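What's Inside a Computer? A Fast Look Under the Lid

By Torunn Engebretsen

OK so. Everybody has seen the outside of a computer. Box, screen, keyboard, done. But the inside! That's where all the good stuff is and hardly any kids get to look. So let's look. Quick tour, no boring bits (maybe one boring bit).

First - a rule. You do NOT open a computer by yourself. Get a grown-up. Plug out of the wall. Not just switched off - unplugged. Got it? Good, go.

The green board

Lid off, and the first thing most people notice is a big flat board. Often green, but they come in blue and black too. It's called the motherboard. Everything in the computer plugs into it or is stuck onto it, so it's a bit like the streets of a town. The parts are the buildings. The roads are very thin lines of copper, and electricity zips along them.

Lots of motherboards have the maker's name printed right on them. Look for DELL in white letters running up the side. Tilt your head!

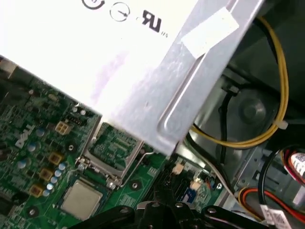
Now, power. A computer can't just drink the electricity that comes out of your wall. Way too strong. So there's a metal box called the power supply that takes the wall electricity and turns it into a gentler kind. It has little symbols printed on it, and those are safety marks. They mean somebody tested it. Never ever open the power supply itself, not even with a grown-up, because it can hold on to electricity after it's unplugged. That box stays shut.

The gentler power goes down to the board through wires. The wires end in plugs, and the plugs go into connectors. One of the important ones has four square holes, two on top and two underneath. It often feeds the processor, which we're geting to in a second.

Little towers and little gold squares

Next to the processor's spot you may find some tiny round towers. Light blue on our board. Those are capacitors. Say it: ka-PASS-it-ers. A capacitor is like a cup of water that gets filled and poured out again super fast. When the processor suddenly wants a gulp of power, the capacitor has some ready.

The gold-colored squares close by are called chokes. Funny name. They don't choke anybody. They smooth the electricity out so it comes in steady and not all jumpy. Think of a bumpy road with the bumps rubbed flat.

Capacitors and chokes sit close together like that on lots of boards. They're a team.

The brain (sort of)

The processor! Also called the CPU, which is short for central processing unit. People call it the brain of the computer. It's not really a brain, it can't feel silly or like pizza. What it does is follow instructions. Add this, move that, check whether this number is bigger than that one. Billions of tiny steps every second. Billions!!

And it's small. A square you could hide in your hand. The top is a shiny metal cover that helps carry the heat away. Under the cover is a chip, and underneath it all are lots of tiny contact points where the electricity goes in and out. Don't touch those. Greasy fingers, even clean-looking ones, can mess them up.

The processor lives in a socket, which is a square seat on the board made just for it. Over the seat is a metal frame that opens and shuts like a little gate, and a thin lever that locks it. 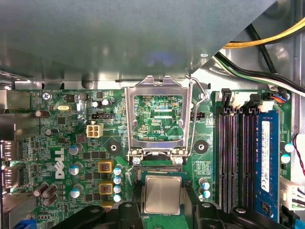 Issue 474, page 15

How does the processor get in? Like this:

Lift the lever. Swing the metal frame up and out of the way.

Hold the processor by its edges, shiny side up.

Find the matching corners or notches. It only fits one way round, so if it doesn't want to go, STOP and look again. No pushing.

Lower it straight down. Let go. Frame down, lever down, click.

That's really all there is to it, but people who build computers go slow here. The contacts are so small that one bent bit can spoil the whole thing.

Keeping it cool

Thinking hard makes a processor hot. It can get to over 100 degrees Fahrenheit easily when it's busy, and a lot hotter if you're playing a big game. So a block of metal called a heatsink goes on top, usually with a fan. See the dark round holes on either side of the socket? The heatsink fastens on there. Between the heatsink and the processor goes a blob of grey paste that helps the heat move across. Looks like toothpaste. Is not toothpaste.

And the wires?

Yellow, black, green, white. The colors help people tell them apart. In many computers a yellow wire carries 12 volts and a black one is the ground, which is the way back home for the electricity. Wires get bundled up so they don't flop into the fan.

Words to know

Motherboard - the big board everything connects to
CPU - the processor, follows the instructions
Socket - the seat the CPU sits in
Capacitor - stores a little bit of electricity
Choke - makes the electricity smooth
Heatsink - metal block that takes heat away

Try it

Ask at home if there's an old broken computer that's going to be recycled anyway. With a grown-up, unplugged, lid off, see how many parts from the list you can find. Draw a map of your board like a town map and give the streets names. My niece called hers Capacitor Avenue and Choke Street, and teh socket was Town Square.

Next time: hard drives, and why the old ones go whirr.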